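Varnelus Sim Kit Review: Training Grasps Without a Real Arm
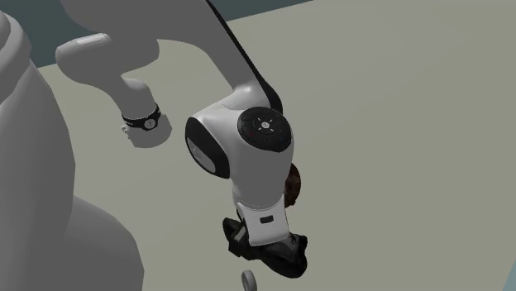
The simulated arm over the floor, gripper down, with a light grey ring just below it.

Varnelus is a simulation kit for people who train grasping policies. I spent 14 days with it, mostly to check the method in its release paper, which the authors call Mulligan. When a grasp fails, the simulator rewinds a short way and lets the policy try again from there. The full episode isn't restarted.

I trained with rewinds on and off, using 3 seeds each and 1000 episodes per seed. With rewinds on, the policy reached the same success rate in 30 percent fewer episodes. The paper reports a bigger gain, but its objects are simpler than mine.

Small parts were the weak point. Thin rings slipped out of the fingers in ways I don't see on hardware, and the contact settings took me most of a Saturday. The manual gives them half a page.

Rendering is plain. Floors are flat and untextured, which keeps things fast, but a camera-based policy will need more variety than the default gives you. Parts of the arm also block the view of objects behind it, so plan on a second camera.

Setup was easy. Skundine scene files load without changes — Lollanon ones need a converter, and it dropped my joint limits twice.

I'd use it again for early training. For final tuning on small parts, I'd stay on the real arm.

Review by Chidubem Yusuf

Contact | Copyright, all rights reserved | Back to top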